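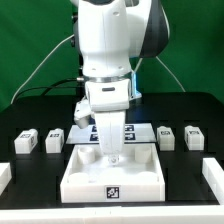 Corner posts in a square parts tray, need opinions before I commit to a batch. Want the posts to hold up a drop-in shelf so small stuff goes underneath and the next layer sits on top. Trouble is the posts eat the corners. Same layout as the white one there, open top, walls all the way around, a short round post near each corner, and my screws are going to hide behind every one of them. Inside width on mine is 90 mm, so not a lot to give away. Posts or a ledge around the inside wall? Also whether to keep a label on the front wall or move it somewhere else. Posting fast, on lunch.
posted by shimstock_ed, January 5, 2022

Ledge. Every time. Posts are a pain to wipe around and you get a ring of crud at the bottom of each. I had the Wikard trays with posts and ended up cutting them out with a flush saw.
posted by pinchbar

disagree w/ pinchbar. A ledge needs the shelf to be a good fit on all sides or it tips and dumps everything. Posts don't care, shelf can be sloppy. Just make them fatter than you think and put a fillet at the base, that fixes the crud ring too
posted by gladys_bench

I don't want fatter, fatter eats more corner. That's the whole complaint. How tall are people going? I was thinking 8 mm.
posted by shimstock_ed

8 is nothing. You won't get a fingertip under the shelf to pull a screw out. Unless you tip the whole tray out each time, in which case why bother with layers.
posted by pinchbar

Well you lift the shelf out first?? Nobody is reaching under it. Put a finger hole in the shelf. 8 is fine for washers and e-clips, go taller for anything with a head on it.
posted by gladys_bench

Side note, I'd steal the black table idea. White tray on black top, you can see the rim of the thing from across the shop. My bench is birch and my trays are cream and I have put a coffee down IN a tray. More than once. Looking at painting a section black, has anyone used the Fumumero bench paint or is it just expensive chalkboard paint
posted by lowtide44

Used it. It's ok. Scuffs gray where you slide stuff. Shows every crumb too so be ready for that. I went back to a rubber mat.
posted by oxbow_r

The crumbs are a feature. If I can see the crumb I can see the spring I dropped.
posted by gladys_bench

A black spring?
posted by oxbow_r

ok fair
posted by gladys_bench

What I'd copy is the recesses. Look at the tabletop where the white blocks sit, there are faint rectangular pockets in the surface. I routed some like that for my own stuff, 32 mm wide, just deep enough to feel with your thumb. Everything has a home and you can tell at a glance when something's missing. Best afternoon I ever spent on that bench. Do the trays the same way Ed, then you don't need a heavy tray.
posted by routerbit_sally

Until you buy a different size tray. Then you have a bench full of holes. I filled all mine with epoxy last September and it still looks like a skin disease
posted by pinchbar

So make a drop-in top out of scrap and rout that. Screw it down. Change your mind, flip it over. I got two layouts out of one piece.
posted by routerbit_sally

Re labels – the little one on top of each block is where I'd put it for anything that lives flat on a bench. Top label reads from standing. Front label only works if you're sitting or it's on a shelf at eye level. On a tray you don't have a top though, so front wall it is, or the rim if it's wide enough. Far left block has one on the side as well, I do that on bins I pull from two directions. Cheap labels are fine, the Craddock ones lift at the corners if you get oil on them, mine anyway.
posted by mudflap_jo

Front wall centered then. Mine stack in a rack so that works out. And a nub on top of each block, might try that for the lids, mine are flat and you can't get hold of them with gloves on.
posted by shimstock_ed

Knob on a lid means it won't stack. Think about it.
posted by pinchbar

Stacks if the tray above has a pocket in the floor for it. More work tho. Rosura sells some that do this but the pocket fills up with swarf, so pick your poison.
posted by oxbow_r

Ok plan. Posts not ledge (sorry pinchbar), skinny, small fillet, moved in tight to the walls so nothing gets behind them. Shelf with a finger hole. Doing one first before the other 44. Still dont know on height, might do one at 8 and one taller and see which I hate less.
posted by shimstock_ed

Tight to the walls is a ledge with extra steps.
posted by pinchbar

lol. Post the test one when it's done, I want to see the fit
posted by gladys_bench

Anyone going to answer about matte vs satin on the bench paint
posted by lowtide44

Satin. Matte holds fingerprints.
posted by oxbow_r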